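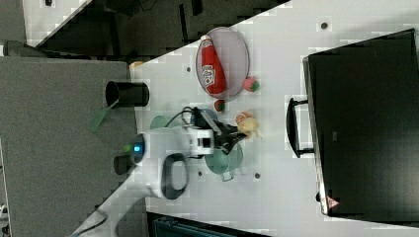

¿Por qué el planificador rechaza trayectorias que ayer aceptaba sin problemas?
Casi siempre por un desfase entre el reloj del nodo de percepción y el del controlador: la transformada llega con una marca de tiempo futura y el planificador descarta el objetivo.

Ticket abierto por: Tavion Montoya
Componente: Flodach, módulo de planificación
Estado: en seguimiento
Fecha: jueves, 29 de abril de 2021

Hola a todos, y gracias de antemano por la paciencia, que ya sé que me enrollo. Desde que actualizamos Flodach en el puesto de Larham, el nodo de planificación devuelve "objetivo caducado" en cuanto le pedimos que lleve un objeto al plato. No pasa siempre: de 18 intentos lanzados esta mañana fallaron 3, todos con el mismo mensaje. He reiniciado el controlador, he vuelto a cargar la calibración y he borrado la caché de mallas (esto último más por superstición que por otra cosa, lo confieso).

Respuesta de Barrett Yazzie

¡Hola, Tavion! Nada de disculpas, que con tanto detalle da gusto. Mira primero el parámetro de tolerancia temporal. En la versión nueva viene en milisegundos y en la anterior iba en segundos, así que si conservaste el fichero de noviembre tendrás un 1 donde debería haber un 1000. Con un margen tan estrecho, cualquier retraso de la red tumba la petición.

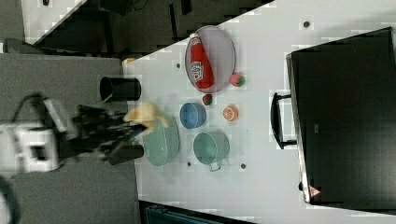
Después de cambiarlo, reinicia solo el planificador - el controlador puedes dejarlo en marcha - y repite la misma secuencia con el registro en modo detallado. Si vuelve a salir el aviso, mándame las marcas de tiempo de la transformada de la pinza y las de la detección, a ser posible en el mismo fichero, que cruzarlas a mano es un suplicio.

Respuesta de Tavion Montoya

Pues tenías toda la razón con el fichero, había un 1 como una casa. Corregido y repetida la secuencia completa: ningún objetivo caducado. Me queda un aviso suelto de Retby sobre la cola de mensajes, que no detiene nada pero ensucia bastante el registro. Dejo el ticket abierto hasta probar la misma configuración en Blackwood, y ya de paso subo el fichero corregido al repositorio. ¡Mil gracias, Barrett!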